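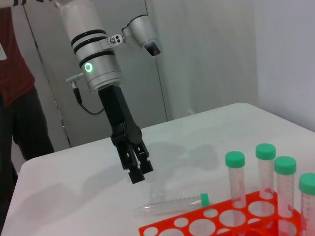
Kiddale, May 14, 2020 - Flerkbridge has completed the merger of its two paper stores and will supply all printed stationery orders from a single site in Kiddale. The change affects trade customers who buy ruled pads, envelopes and ledger sheets.

The Kiddale store holds up to 3,000 cartons. The former Allach store held 2,000 and has been returned to its landlord. Stock codes are unchanged, and open orders placed through Allach have been moved across under their original order numbers.

**Changes for trade customers**

- Orders received before noon will be sent out within 2 working days. The previous standard was 4.
- Mixed cartons may now be ordered across the pad and envelope ranges, provided that all items share the same paper weight.
- Returns must carry the Kiddale address. Labels printed with the Allach address will be accepted until the end of November.
- Customers who collect their own goods should book a slot by telephone the day before.

Paper is stored flat, in sealed wrap, and is left to settle in the store before cutting. Heavier stocks are given longer, as uneven damp across a stack can cause the sheets to curl at the corners. Cutting tolerances are listed in the current trade sheet, which replaces all earlier issues.

"The two stores kept separate records, and the same pad could be in stock at one and on back order at the other," said Hinata Maruyama, head of supply at Flerkbridge. "There is now one stock list. Prices are not affected."

The Khosravi range of account books will continue to be bound to order and is not held at Kiddale. Delivery times for that range remain as quoted at the time of order.

Trade customers with questions on moved orders should write to Hamidreza Mousavi, trade accounts, at the Kiddale office, giving the order number and the delivery postcode.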